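Why do we see a shadow?

Light travels in straight lines. When a thing stops the light, a dark place stays behind it. We call it a shadow.
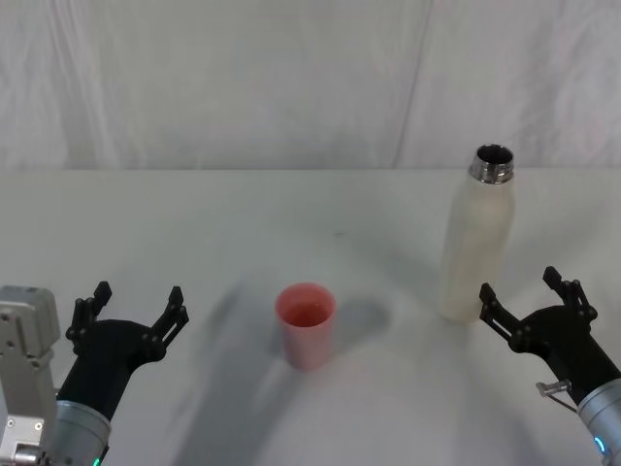 A pink cup and its soft grey shadow.

In Granard the children measure the shadow of the school flagpole in June. In the morning it is long. At noon it is only four steps. Clouds make the shadow weak, so choose a sunny day. 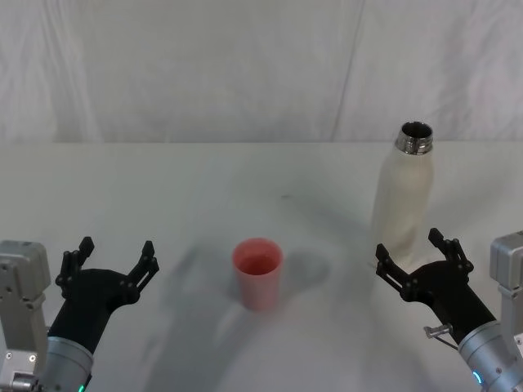
The shadow lies to the right of the cup.

Try it with your hand and a lamp!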